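Rutetti Household Help > Laundry and Bedding

Folding on top of a woven bed mat: sensible or asking for trouble?

Posted by PrernholmPete, Nov 26, 2023

We keep a rattan mat on the bed and it has become the folding table, because the real folding table is a chair with ambitions. My jeans go on it, and so does everything else I own. Two things bother me. Dark denim might rub color into the mat, and I can't get the legs flat on my own. Is there a method, or do I just live with lumpy jeans?

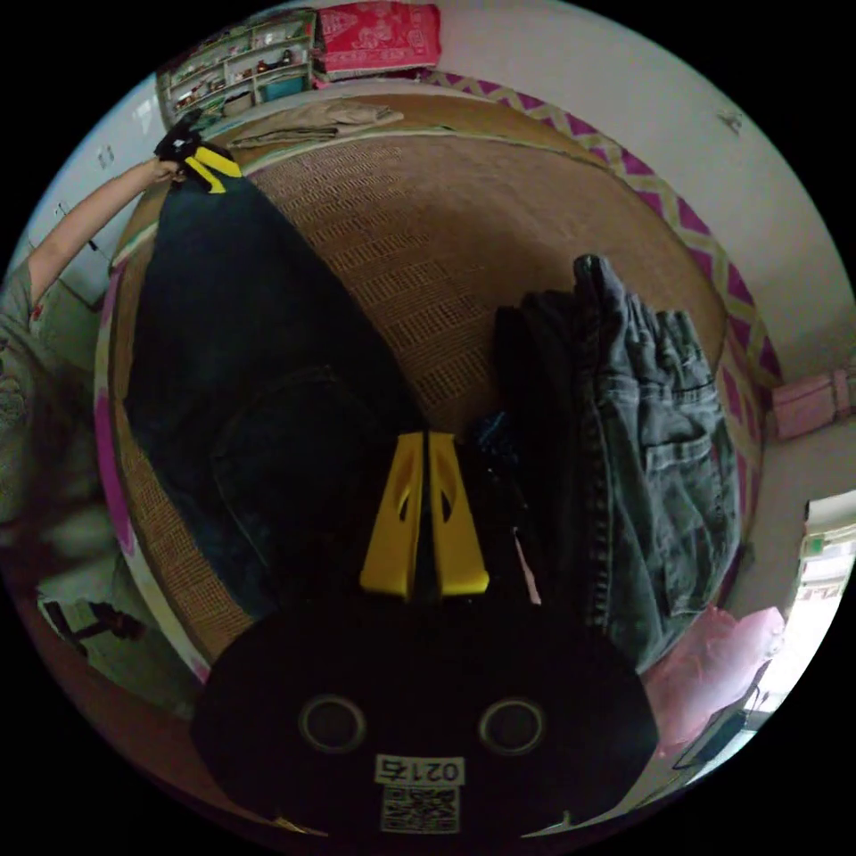
Navy pair held taut, gray pair waiting its turn

Kofler_Lane
Just use the floor. I've folded on the floor for 11 years and never had a problem, except with my knees.

Cayetano Sarmiento
The floor is where my dog lives, so no.

A dry mat is fine for folding. New dark jeans can leave color on pale fibers if they're damp, so dry them all the way first, pockets included. Pockets lie to you. Turn them out and feel the seams.

For flat legs, get a second person on the waistband. One of you holds the hem end, the other takes a corner of the waist, and you both pull gently until the seam behaves. Then fold one leg over the other and go in thirds. On your own, smooth from the waist down with your forearm and lower your standards a little.

Brush the mat along the weave afterward. If it has cloth edging, check that too - lint goes there to retire.

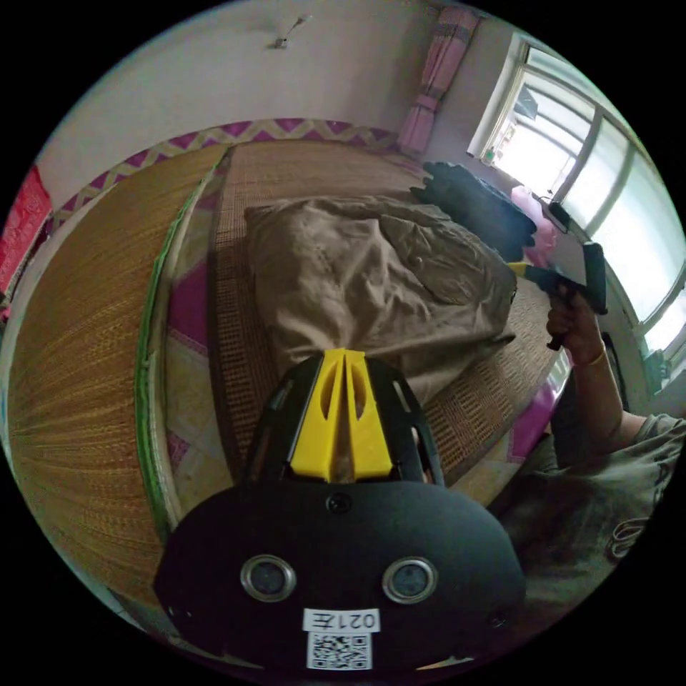 Woven mats, green edging, one crumpled beige thing still to do

PrernholmPete
Dried them properly this time and recruited my brother for the waistband end. He wants to be paid. The beige thing can wait until May.

Kofler_Lane
Still say floor.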